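A Day at the Trarkix Open House

Posted 01/06/2021

I have been meaning to write this one up for ages, and since a few people on the forum have been asking how the Trarkix open house went, I am finally sitting down with a pot of tea and my notebook (most of which I can even read). For anyone new around these parts, Trarkix is the little studio that makes Ramov, the snowbound survival game I have been losing my evenings to for longer than I care to say. According to the launcher I have 711 hours in it, and I still can't start a fire in a blizzard without wasting half my matches.

The studio is on the second floor of an old printing house, up a staircase that made my knees feel every one of those hours in a chair. There were 30 of us on the list. We got name tags, very good cinnamon rolls, and a map of the building drawn in the same style as the charcoal maps from the game, with the restrooms marked as a "warm interior location." I kept mine and it is on my fridge now.

Our guide for the morning was Jolanta Domański, the lead world designer, whose name you will know if you read the patch notes all the way to the bottom like I do. She started us off with the Tavares region, the frozen river valley that came in with the last big update. I had always assumed those maps began on a computer, but she brought out a roll of brown paper as long as a sofa and spread it over two desks, and there it all was in pencil: the rail bridge, the sawmill, the cave behind the waterfall where I lost a very nice bearskin coat. She told us the valley had 2,552 things you can pick up in it on the day it shipped, and that someone wrote in within a week to complain there wasn't enough rope. (It wasn't me, but I agreed with every word.)

We asked about wolves, of course. Everybody asks about wolves. Jolanta said that the wolves get their reputation mostly from the sound work, and then she turned the lights off and played us the footsteps by themselves, first in deep powder, then on crusted snow, then on lake ice. I am a grown woman and I did not care for it at all! The crusted snow is a tray of cornstarch with a leather glove pressed into it, and she let a couple of us have a try. Mine sounded like a person eating cereal.

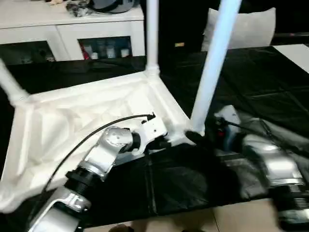
Shelter building was the part I had really come for, and it took up most of the time before lunch. If you play Ramov you know how it goes now: you gather your poles and your cloth, hold down the button, and up goes a tent in the time it takes to sneeze. The next update changes all that. You will be setting the poles and the cover separately, and if you rush it in a strong wind the whole thing can tip over and you have to right it before you can crawl inside. I know that sounds like a chore. What won me over was how much trouble they have gone to over the in-between stages, when a shelter is only a few white poles and a wrinkled sheet of fabric lying on its side, all those creases running off at a slant and one corner hanging loose. A real half-built shelter looks sorry for itself just like that, and in the build I played mine did too. It took me four tries to get one standing, and by then my character was down to a sliver of warmth and muttering about it.

There is a trade-off that I think people will like. A shelter you put up carefully holds its heat longer, and it can be mended with cloth when it gets worn, where the old kind simply fell to bits after a few nights. You can also leave the poles standing and take only the cover with you, so on a long trip you might have bare frames waiting for you all the way up the valley. I got quite carried away planning my route on the back of a napkin.

Lunch was soup and dark bread, and then we had an hour with the new area, Erkitz, a mining settlement high above the tree line. I am only allowed to say a little. There's a cable car and it does not run. There is a bakery with one loaf left in it. I spent most of my hour trying to get around a locked gate before the young man at the next machine kindly pointed out that I was carrying the key.

They had a small table of things to buy by the door, and I came home with a mug and a print from a run of 1,000, showing the lighthouse at dusk. They are hoping to do another open house in February if the building lets them, and the sign-up will go out with the newsletter, so get yourself on that list if you haven't already. Wear comfortable shoes for the stairs, and if there are cinnamon rolls, go back for the second one before the tour starts, as I found only crumbs when I came out.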